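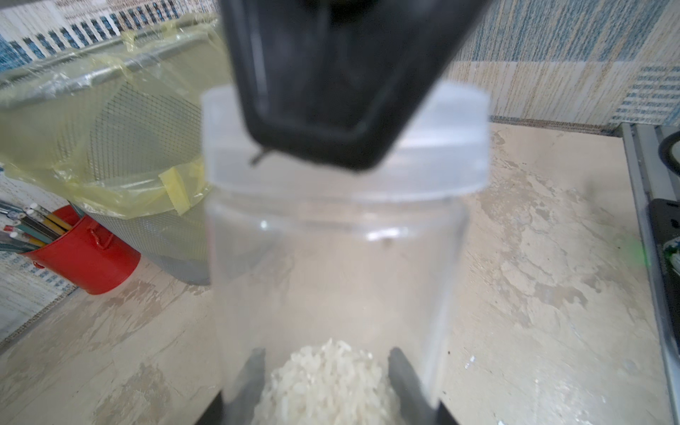
Jar of rice at the two-arm bench, Alta workshop

Call for participants: grip fault review

Alta is looking for people to take part in a review of a fault on our two-arm bench. During lid work in August the right gripper kept closing after the stop button had been pressed. A jar cracked and one of our operators had a finger pinched. She is fine and back at work, but we do not yet know the cause and we want more eyes on it before the bench goes back to normal hours.

The fault has been logged 29 times since then, in 85 stopped runs. It shows up with jars and cups, mostly when both arms are close together. Changing the gripper cable made no difference. Neither did going back to the previous version of Takton, our control software. Closing force is now capped and all runs are done with the guard shut.

What you would do

You would run set handling tasks from the operator's desk, press stop when the supervisor calls it, and write down what each arm did. You would also read through old run logs and mark anything that looks like a late stop. Sessions last 57 minutes with a break afterwards. At no point will you be asked to reach in while the arms have power.

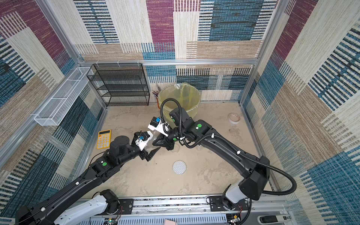 Kuo-hua Tang, who read a draft of this call, asked for one thing to be made plain: "People will want to know if they can refuse a run. Say yes, and say they still get paid for it." Yes to both. Anyone at the bench may call a halt, and a halted session is paid in full.

Who can apply

You must be 18 or over and able to use both hands at a desk control. Experience with remote handling, machine maintenance or fault reporting is useful for the log reading but is not needed for the bench sessions. If you worked on the Jorkano trial, please say so, as we would like a few people who have used the older grippers. Staff of Slaoui, who supply our stop circuit, cannot take part.

Pay and times

Bench sessions and log reading are both paid at £51 a session. Travel is paid on top if you keep your tickets. Most sessions are in the evening, starting at 6 pm, and there is one on Sunday morning for people who cannot do weekdays. You can do as many or as few as you like, up to two in a day.

How to apply

Write to the bench desk at Alta with your name, the times you can do and a few lines on any past work with machines. Please put "grip review" in the subject line. Everyone chosen will have a safety talk and a practice run before their first session, both paid. A copy of the incident report will be sent to you with your joining letter.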